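Home Products Industries News Contact

Pump seals in short runs: a talk with the production manager at Stikell

Stikell makes shaft seals, flange gaskets and diaphragms for small pumps. Most of its customers are repair shops and water utilities, and most of its orders are short. The production manager has worked there since the company was still cutting every gasket by hand press. We spoke in the office above the molding floor, and the conversation went mainly to material, tooling and why deliveries slip.

The first thing the manager wanted to talk about was rubber that arrives with the wrong paperwork. "We buy compound in sheets and in strip," the manager said. "If the batch sheet says one hardness and our own test says another, we stop. It doesn't matter who is waiting for the parts."

The company tests hardness on every batch and compression set on the ones that go into hot water service. Compression set is how much of its thickness a seal fails to recover after being squeezed and heated. A seal with a poor result will pass a pressure test on the day it is fitted and start weeping later. "The customer blames the fitter, the fitter blames the pump," the manager said. "Usually it's the compound, or the groove was cut too shallow."

Stikell keeps nitrile, EPDM and fluorocarbon in regular stock. Silicone is ordered in when someone asks for it. The manager said that a good part of the telephone work is talking people out of the wrong choice. Nitrile is fine in mineral oil and poor outdoors in sunlight. EPDM is good in hot water and will swell if oil gets to it. "People know this and they still order by color," the manager said. "They had a black one before, so they want a black one. They are nearly all black."

The Raltholm line is the one most customers know. It is a range of lip seals with a molded rubber body over a steel case, and it is sold from stock in 139 sizes. Until September the smaller sizes and the larger ones were molded on the same press, with a tool change in between. That changeover took up a large part of a shift. Now there are two presses on the line, and the small sizes stay on one of them.

"It was not a clever idea," the manager said. "We should have done it years before. The second press was standing under a sheet in the back, waiting for a heater plate, and we finally bought the heater plate."

Asked about scrap, the manager said most of it comes from the first parts after a tool is heated. The mold has to be at an even temperature across the cavities, and the outer ones lag behind. Operators are told to discard the first three shots and check the fourth. On the old press some of them would keep the second and third if they looked all right. The manager does not allow that now. An undercured seal can look perfect and feel slightly soft, and the softness is easy to miss with warm hands.

Flash is the other steady problem. It is the thin skin of rubber left where the two halves of a mold meet. Stikell trims lip seals on a lathe with a fixed knife and sends the plain rings out for freezing and tumbling. The company that does the freezing, Fimier, collects on a fixed day and returns the parts the following week. "If we miss the van, that's your late order right there," the manager said. "I would like to have our own tumbler. I have asked for one. I'll ask again in the spring."

Tooling is mostly made outside as well. A simple ring mold can be turned around fairly quickly. A mold for a seal with a bonded metal case takes much longer, and the drawing usually goes back and forth more than once. The manager asks customers to send a worn part along with the drawing whenever they can. The worn part shows which way the shaft was running, whether there was grit, and whether the lip was too tight to begin with.

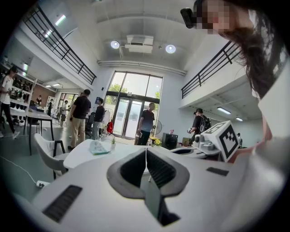

"I can read more from an old seal than from an email," the manager said. "If the lip is hard and cracked, it ran dry or it ran hot. If it's shiny and flat on one side, the shaft was out of line, and a new seal will go the same way."

For one-off repairs, Stikell will machine a seal from solid material instead of molding it. The price per part is higher, and the choice of material is narrower, but there is no mold to pay for. Those jobs can leave in up to two working days if the material is on the shelf. The manager said shops often do not know this is possible and will leave a pump standing for weeks.

We asked about storage, which comes up often in letters from readers. The manager's advice was to keep seals in their bags, away from sunlight and electric motors, and never to hang O-rings on a nail. Rings kept on a nail take on the shape of the nail. Old stock should be used before new stock, and the bag should have the cure date on it. Stikell prints the date on every bag, along with the compound number.

The catalog is being redone. The new one will list groove dimensions next to each seal, which the old one left to a table at the back. Orders already placed under the old part numbers will be filled as written.

2018-12-28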